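Last updated: August

Elsie Furnival has been selling practice worlds to people with robot arms for long enough that she no longer blinks when I ask what on earth that means. We met over a pot of tea at the Trernholm workshop, where she looks after a simulation pack called Wenora, and she had a cabinet exercise running on the big screen before I'd got my coat off.

"You buy the pack, you load your gripper, and you let it practise on furniture that can't be scratched," she told me. "I did my first year on a real kitchen unit and I still feel bad about that unit."

Wenora comes with 52 rooms and 123 separate fittings, and the licence is £500 a year for a small lab (schools get it for less, if they write and ask nicely, which she hopes they will). The fittings are what she loves talking about. She is very fond of the awkward ones, the black curly shapes with a fat round head and a tail that wanders off to a point. 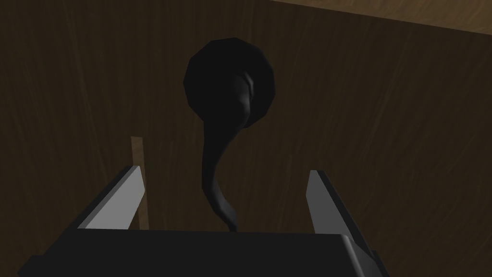

"People always want to start with a nice straight bar," she said, topping up my cup. "And I do understand it! But a straight bar forgives you. You can come in a bit crooked and still get hold of something. With a curved one you have to decide where you're going to close, and that's when you find out whether your controller has been getting by on luck."

Her one complaint about her own product is the look of it. The round parts are built from flat facets, and close up you do notice the corners. Elsie would like them smoother, but smoother shapes run slower, and most of her customers are working on the sort of computer that lives under a desk.
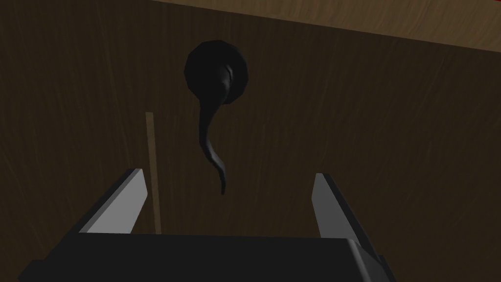
What the customers make of it

Hermenegildo Manríquez has had Wenora for three terms at Pustik, a small firm that fits out arms for packing rooms, and he joined us by phone with a good deal of clatter behind him. He had tried Matoušek before, and liked it, but found the wood too clean and too brightly lit.

"Our rooms are gloomy," he said. "I wanted brown on brown, and a dark handle, and not much light on any of it. If the arm's camera can cope with that, I sleep better."

He likes the wrist view best, looking out over the two fingers, and his team leave it open most of the day.
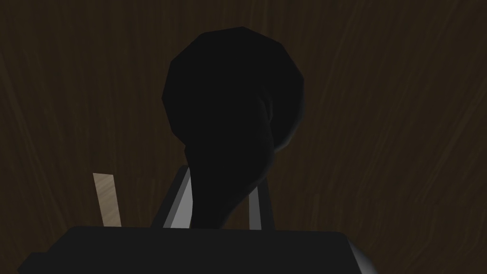 "You get fond of that view," he went on. "My newest starter learned more from an afternoon of watching it than from anything I'd written down, and I had written down rather a lot."

He would still like better help pages, and he said so quite firmly, and Elsie wrote it on the back of her hand. She's hoping to have the drawers chapter redone before the winter, along with a set of sliding doors she has been promising people since spring.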